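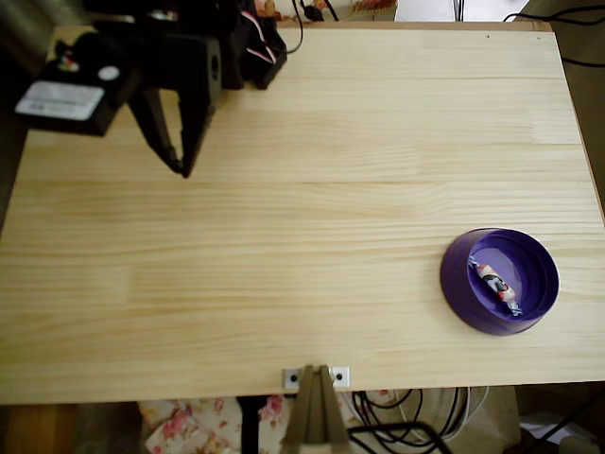 Yatziri Tapia
Responsable de catálogo, Munby

Aceite duro Simard para maderas claras

Ref. 3896 -- Lata de 2 litros

Aceite de acabado mate para tableros de pino, abeto y abedul. Penetra en la veta sin formar película y amarillea menos que un barniz al disolvente. Es la fórmula revisada en junio; el envase anterior se vende hasta agotar existencias.

Aplicación
Lijar a grano 120 y terminar a 180. Retirar el polvo, sobre todo en las juntas entre tablas. Extender una capa fina con paño o rodillo de pelo corto, siempre a favor de la veta, y quitar el sobrante a los veinte minutos. Segunda mano al día siguiente. En mesas de trabajo conviene una tercera -- los cantos absorben más que la cara.

Rendimiento: 22 m² por lata y mano
Secado al tacto: ocho horas
Limpieza de útiles: aguarrás
Precio: 105 €, IVA incluido

Los paños impregnados pueden arder solos. Extiéndalos al aire libre o sumérjalos en agua antes de tirarlos.

No apto para exterior. Para suelos, consulte la gama Presthorpe.

Ficha actualizada el martes, 26 de agosto de 2025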